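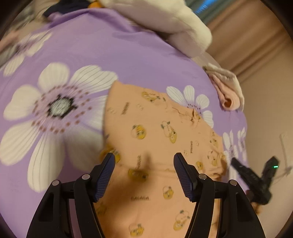 5/19/20

Second go at the walnut hull bath. The first one, done with tap water, came out a flat khaki and I blamed the hulls, but Mudassar thinks the pot. He may be right. I used the old enamel one with the chip in the rim, and there is bare iron showing. Switched to the stainless pot today and kept everything else the same.

Hulls soaked overnight in the lidded bucket, then simmered for two hours and strained through muslin. Strained again, as the first pass left grit. Wool skeins from the Dultach batch, alum mordant, wetted out beforehand. Bath held at 60 degrees and not allowed above it. The thermometer clips to the side now, so no more guessing.

Took the first skein out after 23 minutes. Light tan, fairly even, slightly paler where the tie was too tight. Retie the rest in loose figures of eight before they go in. Second skein left until the bath went cold — much deeper, close to the brown on Eulalia's card from July. Not the same, though. Hers has more red in it and I don't know if that is the hulls or her water.

Cotton is still a problem. Damián's strips went in with tannin first and then alum, as he wrote it down, and they rinsed out to nearly nothing. Marisol says the scouring is at fault and that shop cotton needs a proper boil with soda before anything else. Will do 9 strips her way and leave 2 unscoured to compare. Old, much-washed cotton might behave differently again, worth a try if anyone has some to cut up.

Spent bath is in the bucket under the sink, labelled. Please don't tip it out, I want to try it with a bit of iron for grey.

To do:
Order more alum from Pirnus, we are down to the last jar.
Ask Cathal for the pH strips back.
Light test — half of each sample under card in the south window, check in July.
Scrub the enamel pot and mark it IRON ONLY.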